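Rarnavix User Forum > Demonstration and Teaching > Two-arm tasks

Laur_Lab
Members are invited to comment on our draft procedure for the basket task at Iltthorpe. The operator guides both arms by remote control, and 80 demonstrations are planned.

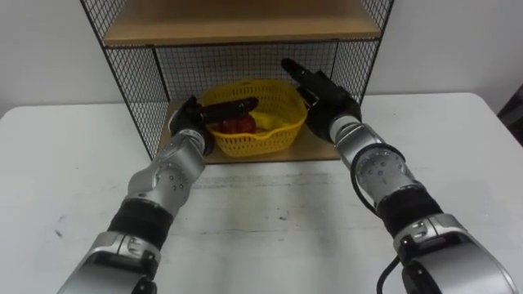 Left gripper at the basket, right gripper beside it.

Banier
We would advise against remote control for work inside a shelf. Our operators found hand guiding gentler near wire mesh, and the upper board restricts the approach.

Laur_Lab
The point is noted. With hand guiding, however, the operator's own arms enter the head camera view, and we would have to discard those recordings. The starting layout is to be checked before each demonstration.
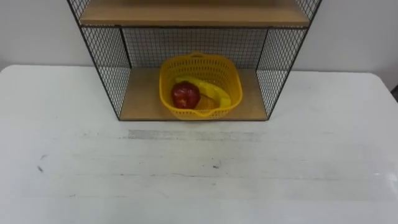
The apple is kept to the left and the banana to the right for the first 17 runs, after which the positions may be varied.

tern350
I must disagree with that order. Variation should begin at the first run. A fixed layout teaches the policy one position only.

Banier
I support the previous member on this matter, though I maintain my objection regarding remote control.

Laur_Lab
The draft will be amended so that positions vary from the outset. The control method remains as stated.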